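Equipment Planning and Purchasing Coordinator (Robotics)

Trilteo Robotics Lab
Fixed term, full time, with the possibility of renewal
Reports to: Senga Crichton, Operations Lead
Posted Jun 9, 2021

The position

Trilteo is looking for a coordinator to plan, budget for and buy the equipment used in our arm lab. The job covers everything from the arms and their stands down to the trays, pens and clipboards that sit on the tables. You will keep the equipment plan up to date, get quotes, raise purchase orders, chase deliveries and make sure what arrives is what we asked for.

Until now this work has been shared between the engineering staff and the office. That was fine when the lab had two stations. We have since added more, and the next budget includes a further 4 stations under the Nirholm project. The engineers are spending too many hours on quotes and freight, and some orders have been placed twice. We want one person to look after it.

You do not need to be an engineer. You do need to be comfortable asking one what a part is for, and to keep asking until the answer is clear enough to put in a purchase order.

The lab

Our lab is one large room with several arm stations in it. Work at a station is done on a tabletop, with racks and trays for the items being handled, and with people on the other side of the table for tasks that involve handing over, holding or signing something. Stations run close to one another, so floor space is part of every purchase. A side table that is a few centimetres too deep can take away a walkway.
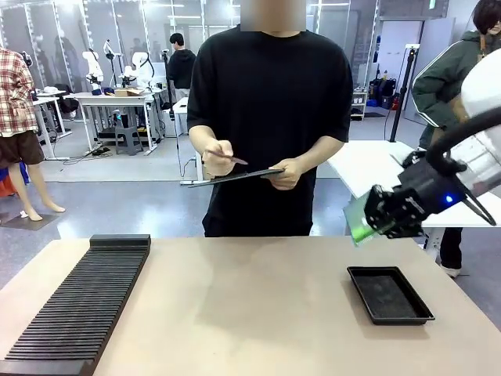 Most of the money goes on arms, grippers and computers, but most of the orders do not. In the last budget year the lab placed close to four small orders for every large one, and the small ones caused most of the delays. Racks are a good case. We found one that suited the work, bought it for two stations, and then found the supplier had changed the spacing when we went back for more. The engineers had to redo positions that had already been set. The coordinator will be expected to spot that sort of risk early and buy enough of a part at the start, or get a written commitment from the supplier.

Gripper pads and fingertips are a regular consumable. So are cables. At present we reorder them when somebody notices the drawer is low. We would like a minimum stock level for each, reviewed every quarter.

What you will do

Keep the equipment register. Every item over $600 is entered with its supplier, purchase date, warranty end date, station and replacement cost. Items under that amount are tracked by type. The register is a spreadsheet today. If you think it should be something else, you will be able to make the case.

Prepare the annual equipment budget with Senga Crichton and Hjalti Thorlacius, who runs the engineering side. This means going station by station, asking what is wearing out, what is on loan and what is planned, and turning the answers into a figure finance can work with. The draft is due at the end of July each year. The successful candidate will inherit a draft that is partly done.

Get quotes and compare them. For large items we need three. Comparison has to include freight, duty, currency, mounting hardware, spare parts, training and the software licence. We have been caught by a low price on an arm that did not include the stand.

Plan station layouts on paper before anything is ordered. You will be given drawings by the engineers, but you will be the one checking that a table, a rack for the computers, the framing and the cable runs will all fit in the space and that the power supply is adequate.

Plan for safety equipment in every station budget. Emergency stops, guards, floor marking and signage are to be in the first quote and not added later. Hjalti signs off the safety items and you make sure he has what he needs in time to do it.

Receive and check deliveries. Some of this is physical. Crates come in through the rear loading door and have to be opened, checked against the order and photographed before the freight company's claim period ends.

Look after service agreements and warranties, including booking service visits at times that do not stop the lab.
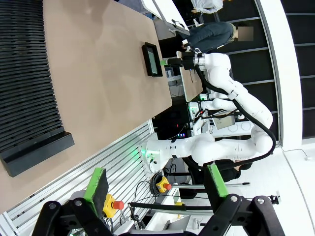
Cabling deserves a line of its own. On the last build we allowed for power and network at the base of each arm and forgot the length needed for a cable to follow the arm through its full reach. Replacements took 16 working days to arrive and the station sat idle while we waited. Cable lengths are now measured with the arm at full extension before the order is written, and the coordinator will be there when it is done.

Dispose of or resell old equipment. We have a storeroom that needs going through, including parts from the earlier Mostard build. Some of it has value and some of it does not.

What you will not be asked to do

You will not program the arms or run sessions. You will not be on call on weekends. You will not be responsible for hiring or paying the people who take part in the table work, although you will buy the clothing, props and stationery they use. Carmela Rizzi coordinates the sessions and will send you her lists.

What we are looking for

At least two years in purchasing, inventory, facilities, lab coordination or something close to it. Theatre and film production people have done well in jobs like this and are welcome to apply.

Experience building a budget from scratch and defending it to somebody who wanted it to be smaller.

Good written English. Purchase orders, supplier emails and justification notes all need to be short and exact.

Confidence with spreadsheets, including lookups and basic cost modelling. We will ask you to do a short exercise.

The ability to lift and move boxes up to 15 kilograms, with or without accommodation. Heavier items are moved with a lift cart and two people.

Useful but not required: customs paperwork, capital versus operating budgets, reading mechanical drawings, or earlier work with automation suppliers. If you have bought a conveyor, a labelling machine or a CNC router, you already know most of the questions that come up with an arm.

How the work is divided

The team you will work with most is small. Senga approves spending up to her limit and takes anything larger to the directors. Hjalti and two engineers set the technical requirements. Carmela plans the table tasks and decides which props are needed for each one. Elspeth Gourlay in finance pays the invoices and will want them coded properly.

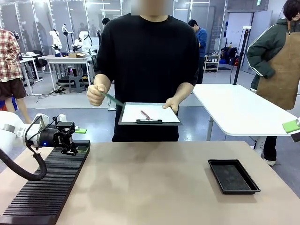 Task props are bought in sets so that a task can be repeated at another station with the same items. If a task calls for a clipboard and a pen, every station that runs it needs the same model of clipboard and the same pen, plus spares. This sounds minor and it takes up a good part of the week. Carmela's lists usually reach purchasing 5 working days before a task starts. That is too short for anything that has to be shipped in, and one of the first things we would like you to do is agree on a better lead time with her.

For the larger items the lead times are much longer and depend on the supplier. The plan for Nirholm has to show when each arm is ordered, when the tables and framing are ordered, and what happens to the schedule if one arrives late. Our supplier for framing and tables is Ogilvie. They are reliable but they close for part of the summer, and orders need to be in before then.

Your first few months

In the first month you will check the register against what is on the floor, station by station, and correct it. You will also sit in on enough sessions to know what the equipment is used for and how it gets worn.

In the second month you will finish the draft budget and take it through one round of questions with finance.

After that you will take over the Nirholm purchasing plan, including supplier contacts, and run it through to the commissioning of the last station.

Hours, pay and conditions

The position is 37.5 hours per week, with a start time between 7:30 and 9:30 in the morning. Deliveries mean most of the work is on site, but one day a week can be worked from home once you have settled in. Pay is set according to experience and the range will be given to every candidate before the first interview. Extended health and dental coverage begins after three months. Vacation is three weeks in the first year, plus the days the office closes in late December.

Closed-toe shoes are required on the lab floor. We provide eye protection and a locker.

The lab is at ground level and has an accessible washroom. If you need an accommodation during the hiring process or in the job itself, please say so at any point and we will arrange it.

How to apply

Send a resumé and a cover letter of no more than one page to Celeste Troncoso in human resources, using the application form on our careers page. Please put "Equipment Coordinator" in the subject field. In the letter, tell us about one purchase you were responsible for that went wrong, what it cost, and what you changed afterward. We read this part first.

Shortlisted candidates will have a phone call with Celeste, followed by an interview at the lab with Senga and Hjalti. The spreadsheet exercise takes 45 minutes and is done on the same visit. You will be shown the stations and can ask the engineers whatever you like. Two references are requested only from the candidate we intend to make an offer to.

Applications are reviewed as they come in and the posting stays open until the position is filled. Candidates must be legally entitled to work in Canada. Questions about the position can be sent to Celeste through the same form.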